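An afternoon with the bones at Pladmont

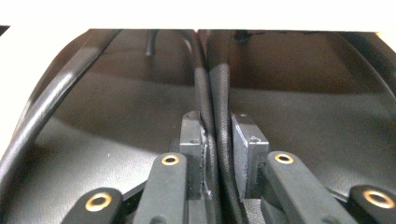 Zostard Natural History Club | Trip reports

I'd been on the waiting list for the Pladmont open day for two years, so when the email came in October I said yes before checking whether I had to work (I did, sorry boss). Pladmont is where the Van Hecke collection ended up, all 3,000 fossils of it, mostly mammals and mostly in drawers.

We started at 1:30 in the prep lab, where Annelies Schouten was cleaning up a beaver jaw. She's been on the same jaw since spring! The rock around it is harder than the bone, so she goes a grain at a time under the microscope, and she let three of us try it on a scrap piece. I snapped a needle in under a minute. She said the school groups do better.

Then upstairs to the drawers with Emanuel Chiriac, and this was my favorite part. Old Van Hecke labeled everything in pencil using his own abbreviations, and Emanuel has been matching the labels to a field notebook that turned up in the family's attic. So far he's got 47 labels pinned to a real spot on the map. One tooth filed as "bear, poor" is from a hyena, and he pulled out a modern hyena skull so we could compare. Once you see the two side by side you can't unsee it.

The last stop was the Pruvico room, named for the quarry where most of the deer material was dug up. There's a rack of antlers in there, and a giant deer skull I badly wanted to touch (not allowed, fair enough). It was cold in there, so bring a sweater.

Coffee was fine, cookies ran out early. Parking is behind the building, and don't trust your phone on the last turn, it sent me to a tire shop. They take 85 visitors on an open day and the tours go in small groups, so ask for an early one if you want time in the drawers. I'm already back on the list for next year.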